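The Long Way to Clear a Table

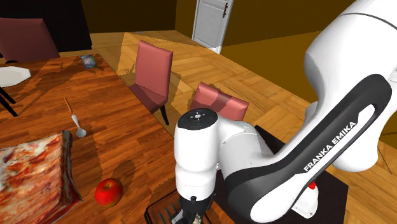
Why show a robot a job by hand when it could be programmed?

A program has to spell out every motion in advance, and household objects are seldom left in the same spot twice. A person steering the arm deals with that without thinking much about it, and the recordings give the software something to copy.

Leif Torvik spends most of his working day in a dining room that exists only on a computer. He works for Wallin, a small software company in Dondstead, and his job is to move a simulated Franka Emika arm around a table by remote control. The project is called Cunier. It began in September with a list of kitchen and dining tasks, most of them dull. Pick up the apple. Move the spoon.

Each attempt is called a demonstration. Torvik holds a controller in his right hand, and the arm on the screen follows his wrist. A pedal under the desk opens and closes the gripper. If he bumps something, he can keep the attempt or throw it out and reset the table.

"The spoon is the hard one," he said. "It's flat, and you have to come in very low. With the apple you have some room."

Cunier asks for 80 demonstrations of a task before training starts. Torvik can get through a simple one in 23 seconds. The spoon takes him longer, and he takes breaks between batches because his grip gets sloppy and the software learns that too.

Birger Öberg runs the training side from a desk across the hall. He used to teach arms the older way, by taking hold of the real thing and pushing it through the motion. He still likes that method for work where force matters, such as wiping a surface or fitting a lid. For picking things up he prefers the controller, which leaves the operator's hands out of the robot's way.

Simulation has its own problems. Weight and friction have to be set by someone, and a bad setting teaches a bad habit. Öberg found that an early version of the arm had learned to nudge objects sideways before closing on them. He traced it to a batch of Torvik's own recordings from a Friday afternoon. They deleted the batch and recorded it again.

The next tests will be run on a physical arm at the company's Dimulthorpe site, with 2 operators taking turns. Torvik has asked to start with the apple.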